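Rerkasine opens its doors for a day of household robots

April 2025 | By Nahom Gidey

We were so pleased to welcome 700 visitors to our Rerkasine workshop for the spring open day, and what a cheerful, noisy, friendly crowd they were! The Stalusora team showed its two-armed helper at everyday floor care, and the children (and a good many parents) kept coming back for another look.

"People want to see a robot do the chores they do themselves," said Tiruwork Fikre, who leads the Stalusora project and stayed chatting long after closing. The next open day will be held at Nigatu, and entry is free.

Press contact: Nahom Gidey, Stalusora press desk | © Stalusora | Back to top

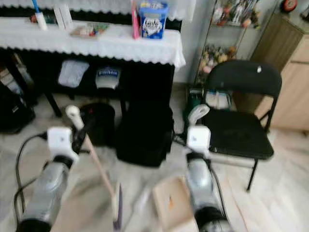
Stalusora's two robot arms and a long-handled floor tool in a furnished room.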